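The Hajdu had been sitting in Judit Gál's barn for 17 years when she finally pulled the cover off, and I'm told the hens were most put out about it. She had ridden the little motorcycle all through her twenties, up to the lake and back most weekends, and then came children and a sensible estate car, and you know how these things go.

It was Huệ Tạ who talked her into the Puka Run, a gentle 97-mile wander for old machines held every May, with plenty of stops for tea and (let's be fair) for repairs. The two of them spent the winter on it – new cables, new tyres, a seat stitched by Judit's aunt Gizella Oláh, who is 76 and still rides pillion whenever anyone will have her. The carburettor came apart more times than either of them cares to remember.

I followed them in Yichen Han's Villus saloon, a lovely wallowing thing with a heater that can't be turned off, and we climbed the long hill out of Jerkov at 16 miles an hour with a very patient tractor behind us. Judit waved him past at the top and he tooted all the way down the other side!

Lunch was a long and happy affair, with much talk of spark plugs.
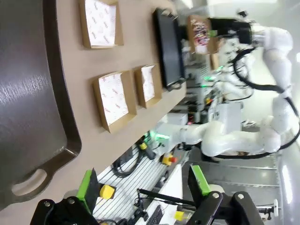

Open food boxes and a griddle tray on the counter.

By teatime the Hajdu was ticking over sweetly in the yard, and Gizella was already asking who had a spare helmet.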